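Choir swap: is it okay to change the words of a hymn tune we've borrowed for the fall program?
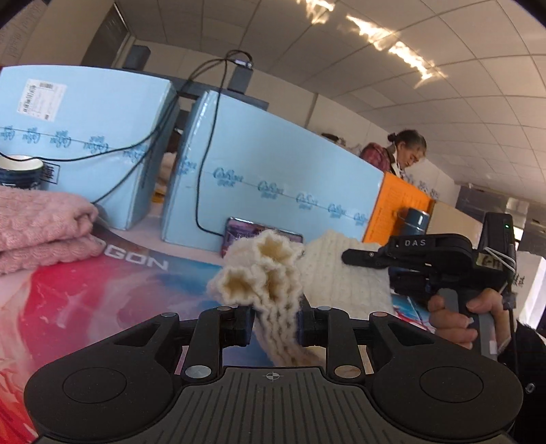 Cream cable knit

Posted in: Arranging & Lyrics

altoinohio
Hello everyone, and thank you in advance for reading what I already know will be a long one. I sing in (and, since last spring, arrange for) a community choir of modest ability and enormous heart. For our fall program I've been setting a poem by one of our own members, Shakuntala Kanaujia, to an old hymn tune that is well out of copyright. The poem is called "Fjeld" and it's about walking up a mountain with her late husband, and every time we run it somebody has to go find a tissue.

My trouble is the third verse. The tune wants a strong beat on the fourth syllable and the poem puts "the" there. So we all come down like a ton of bricks on "THE morning," and it sounds silly. I'd like to change the line a little so "morning" lands where it should. Shakuntala is the kindest woman alive and would say yes to anything, which makes me more nervous about asking, if that makes sense. Would you change the words, or change the tune?

pedalsteelpete
Change the tune. The poem came first and it's hers. You've got a hymn tune that has been bent by every congregation that ever got hold of it, and one more bend won't hurt it. Put a pickup note in front of that line, sing "the" on the pickup, and there's your strong beat on "morning." Takes ten seconds with a pencil.

altoinohio
Pete, I tried the pickup! The trouble is that the basses are still holding the last note of the line before, and when the sopranos come in early it sounds like a mistake. It may be my arranging. It's very often my arranging.

Marguerite_B
I'm going to disagree with Pete, with love. When a poem becomes a lyric it takes on a new job. I've written words for other people's melodies for a long time now and I've had my words set by other people too, and I have never once minded being asked to move a word. What I have minded is turning up to a concert and hearing it moved without me. Call her up, have a cup of coffee, sing her the line both ways and let her hear the problem for herself. She may well hand you something better than either of you had. Poets are good at that when you give them a real puzzle to chew on.

pedalsteelpete
I don't mind the coffee. I mind the idea that the tune is sacred and the words aren't. Go listen to any old ballad singer. They shove extra notes in wherever the words need them and it sounds like talking, in the best way.

Marguerite_B
One ballad singer can do that, Pete. Forty altos can't. (I say this as an alto.)

dimport_fan
Longtime reader, not much of a poster. Which notation program are you using? I write everything in Dimport and there's a setting in the lyrics window that shows the stressed syllables in bold under the staff. I found it by accident and it has saved me from this exact thing more than once. You could run all the verses through and see if there are other spots hiding in there. I had a song with 12 verses (I know, I know, it was about my grandfather's boat and I couldn't leave anything out) and it found four bad ones.

altoinohio
Pencil and paper, I'm afraid, and then my niece types it up. But I went through the rest by hand last night after reading your post, clapping the beat at the kitchen table, and sure enough there's another one in verse five. "Of" on a downbeat, held for a dotted half. I can't believe we've been singing it that way since August and not one person said a word.

Ingegerd Nordin
May I come in here with a slightly different thought? I grew up with hymns in Swedish and sing them now mostly in English, and the translators ran into your problem in every single line. The good ones didn't always fix it. Sometimes a small word on a strong beat makes the listener lean in a bit, and if the singers simply sing it lighter, the ear forgives it completely. We speak of the beat as though it had to be loud! Before you change a note or a word, try one rehearsal where everyone sings that "the" softly and leans into "morning" after it. Tell them to speak the line together first, quite slowly, the way they would say it to a friend. My own choir does this with every new text and I would guess it takes care of half our troubles.

Marguerite_B
Oh, that's lovely, and I feel a little foolish for not thinking of it. I'd still ask her about verse five, though. I don't know that you can sing a dotted half note on "of" lightly enough to save it.

pedalsteelpete
On that we agree. Split the dotted half, give "of" the first quarter and the next word the rest.

Ingegerd Nordin
Pete, then the word "of" still begins on the downbeat, only shorter. But yes, it may be enough, if they treat it the same gentle way.

quietcapo
Small side question that I hope isn't rude. Do you have anything in writing with her? I know it's a friend and a choir, but a friend of mine set a neighbor's poem, they made 300 CDs for a fundraiser, and there was a very uncomfortable year afterward over whose name went first. A note signed by both of you saying who wrote what would do it, and I'd put in a line about changes too.

altoinohio
Not rude at all, and no, we don't. I'll bring a note along with the coffee.

I'm back after rehearsal, and I wanted to report in, as you've all been so generous. We spoke the line first as Ingegerd suggested. The basses giggled, as they do, and then they stopped giggling. Then we sang it with the light "the," and I'm keeping it exactly as she wrote it. Verse five was better with Pete's split but I still wasn't happy, so I telephoned Shakuntala and sang it to her over the phone (poor woman). She was quiet for a bit and then said she'd never liked "of" there either, and that in her first draft the line had started with "above." She's going to look for the notebook.

Marguerite_B
"Above"! With the "a" as a pickup?

altoinohio
With the "a" as a pickup, and the basses off a beat early so there's room for it. Pete, you may have your pickup after all.

pedalsteelpete
I'll take it. Post a recording if she says that's all right, would you?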